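Wrote up our sim logging rules for the Vemard cell. Short version in this thread.

1/ Freeze the table layout before you log. If a fixture moves, start a new batch number.

2/ Every run gets two views, one from the gripper and one of the whole table. Same timestamps on both.

3/ Keep failed runs. We have 3118 so far and 119 of those are failures. They stay in, labeled.

4/ Don't rename joints halfway through. Jhair Bedoya lost nearly 70 runs to that in August.

5/ Check that the fingers are in view before you start.

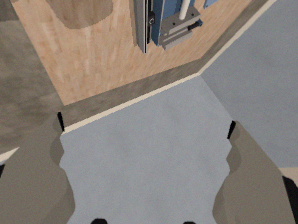
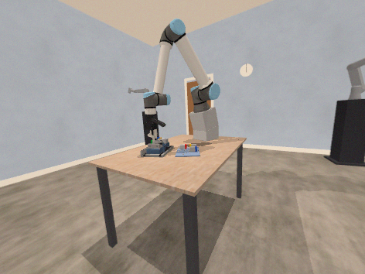
Vemard cell in sim: gripper view first, then the whole table.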